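Handheld gripper working group – minutes, March
Start 2:10 pm, Dindale office, small room

Present: Mariama Nutsugah (chair), Ivar Solheim, Marlies Aebischer, Leopold Thaler (notes)
Apologies: Thaddäus Tanner, sent comments by email

1. Last minutes
Accepted. One fix, Jonstead checklist is version 2 not 3. Leopold to correct on the shared drive.

2. Rules for home recordings, draft
Ivar went thru the draft. 210 clips checked so far, 37 sent back. Mostly motion blur, then fingertips out of view at the moment of the grasp, then wrong labels.
Marlies: blur rule is too strict for cloth work. Hand has to move to get under a fold. Wants blur judged at the grasp only, not over the whole clip.
Ivar ok with that if reviewers get a sample to compare against. Thaddäus (email) disagrees, says reviewers will wave everything through.
Agreed: blur judged at the grasp and at the release. Rest of clip may blur. Try for one month.

3. Dark cloth
Long one. Black fingertips on black clothes, reviewers can't tell where the tip ends. Options were colored tape on the tips, swapping tips, or leaving as is. Mariama against tape – it peels and then half the clips have it and half don't. Lighter tips from Hustska would have to be ordered, 125 for a set, Marlies to ask about lead time.
Until then: dark garments allowed, but operator pauses before closing and label must say "dark on dark".

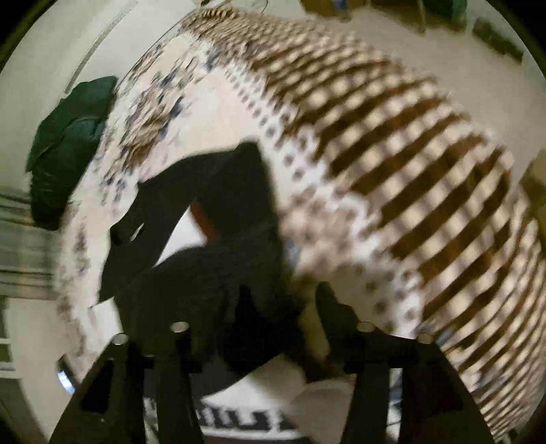 Item 3. Black garment on patterned bedsheet, left fingertip nearly lost against the cloth.

Patterned bedding also discussed. Leopold wanted plain sheets only. Voted down, homes have patterned sheets and the rule should fit homes. Label gets a "patterned background" box instead.

4. Privacy and tidying
Wording now: operator checks the room before recording, puts away mail, photos, screens that are on. Phones and other lit devices count as screens. Other clothes and bags can stay if the household is fine with it. Consent form signed before the first clip, not at the end of the visit. Mariama wants this one in bold.
Question of who deletes a clip if household changes its mind. Ivar for now, needs a written procedure. Not solved.

5. Gripper checks
Screws checked by hand at start of each session, and after any drop. Nepia team already does it. Logging it on paper is a pain, Marlies will add a tick box to the app form.
Storage: 3190 clips on the old drive still not backed up. Ivar to do before next meeting, carried over agian.

Actions
Leopold – correct checklist version, send out draft with the new blur wording
Marlies – Hustska lead time, tick box
Ivar – backup, first draft of deletion procedure
Mariama – call Thaddäus re blur rule

AOB: none. Closed 3:25 pm.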